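Bringing filled biscuits home from abroad: which ones survive, and how do I keep them from going soft?

Biscuits, Sweets and Snacks > Travel and tastings
Posted by Mitra Ghasemi, May 23, 2025

Hello all! I'm off to see my sister in July and she lives near the shop where Ballico sell all the flavours we never get over here. I had the pistachio sandwich ones two years ago and I still think about them at my desk. Proper roasted pistachio, a bit of salt, and a dark cocoa biscuit that snaps. This time I want to come back with a serious haul so I can hold a tasting evening for my friends: pistachio, blood orange, the coffee one with the malted middle, and the new fig one if I can find it.

Last time I made two mistakes. I put the packets at the bottom of the case under my shoes and ended up with a bag of very delicious gravel, and then I left the surviving ones open in the cupboard and they went bendy within days.

So how would you pack them, and how do you keep them crisp until the party? Also, are there flavours that just don't travel? I have space for maybe 36 packets if I'm strict about clothes (I will not be strict about clothes).

Silviu Munteanu

Oh, I love this kind of trip! I do it every year for the Findetti hazelnut wafers and I've got it down to a routine.

First, the packets. Leave them sealed, always. The air inside a sealed packet is half your padding, so don't be tempted to prick them to save room. Stand them on end in a rigid plastic tub with a lid, like books on a shelf. Sandwich biscuits laid flat in a tall pile crush the bottom ones, but on end they hold each other up beautifully. Fill any gaps with socks until nothing rattles when you shake the tub.

Then the case itself:

Heavy things go at the wheel end. When you stand the case up, everything slides that way, and you want your shoes and wash bag down there with the tub well above them.

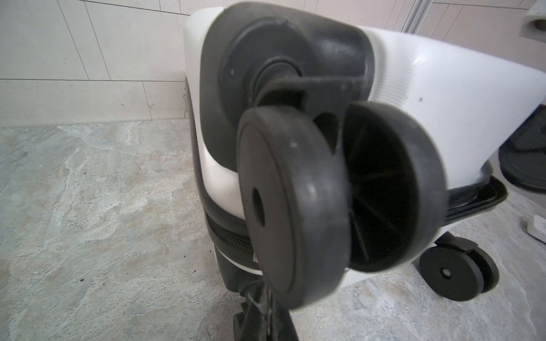

Put a jumper on every side of the tub. Thick knitwear is best, and a rolled towel does nearly as well. If the case opens into two halves, keep the biscuits in the half with the solid divider and do the straps up tight.

Keep the fancy ones with you. Anything with a chocolate coating goes in my hand luggage, where it stays cooler and I can eat it if there's a delay.

Weigh one packet before you go mad in the shop. The Ballico sandwich ones are 200 g if I remember rightly, so 36 of them comes to over seven kilos before you've packed a single T-shirt! Worth it, mind you.

As for flavours, the coffee and malt one travels brilliantly. It's a firm filling and I think it's even better after a week or two, when the coffee has crept into the biscuit. Pistachio is good too. Blood orange is the one I'd worry about. The filling is soft and it slides about in warm weather, so you open the packet and find all your biscuits have shuffled sideways. Still tastes wonderful, like the very best bit of a marmalade pudding.

Please report back on the fig!

Joon-young Sun

just buy the wafers, they're lighter. Trorier do a lemon one that is out of this world and you can get loads in a backpack. never had one break. well, maybe the corners

Edith Restrepo

Silviu has covered the packing, so I'll take the crispness, which is my favourite subject after the biscuits themselves.

They go soft by taking in damp from the air, and once a packet is open it happens quickly in a kitchen with a kettle in it. Tip them into a tin with a tight lid and keep it away from the cooker. Don't mix flavours in one tin! I once put the Ñahui chilli chocolate creams in with some plain vanilla ones and by the weekend I had two lots of faintly spicy biscuits. (The vanilla ones were rather nice. I'd do that on purpose now.)

Never store biscuits with cake, either. The cake dries out and the biscuits drink it all up.

If some do go bendy, plain biscuits can be rescued with a few minutes in a low oven and a good long cool on a rack. You can't do that with filled ones, as the cream melts out. Twist them apart, scrape the filling into a bowl, crisp the halves and sandwich them again. It's fiddly but I find it very soothing, and you can put pistachio filling in a coffee biscuit, which I recommend to everyone.

For the tasting, open the packets just before people arrive and go from mild to strong. I'd do pistachio, then fig, blood orange, and coffee last. Coffee flattens anything that comes after it. Have plain crackers and cold milk on the table, and cut the biscuits in half with a serrated knife so your guests can get through the whole range and still want supper.

One more thing, check the rules on bringing food in before you fly. Dairy fillings are treated differently from place to place, and it would be heartbreaking to hand over 36 packets at the airport.

Mitra Ghasemi

These are fantastic, thank you! Tub bought, tins washed. Edith, I am absolutely making the pistachio and coffee hybrid. Joon-young, lemon wafers added to the list.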